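Fovard faceted tumbler, bought single from the Clarham store

I needed a glass for the bathroom, something to rinse with and to stand a toothbrush in. The old one was thin and had chipped at the rim. I have used this one every day since May.

It is heavier than it looks. The facets give wet fingers something to hold, and it has not tipped over with a brush and a full tube leaning in it, which the old one did all the time. I also tried the Van Hecke tumbler, which is smooth and a little taller. It was fine for drinking but slid around in my hand.

Cleaning is the weak point. Toothpaste dries in the texture near the base and a cloth will not get it out. I soak it in warm water and use an old brush. It holds 400 ml by my kitchen jug, more than you need for rinsing. 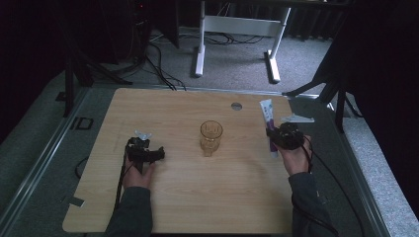
Page last changed: 5th February

The glass is sold as clear but has a faint amber tint, easy to see on a pale wood top. Next to a white toothpaste tube it looks slightly warm. I don't mind it. If you want it to match plain clear glasses, look at one in the store first.

I would buy it again for the bathroom. For the kitchen I still prefer the Van Hecke.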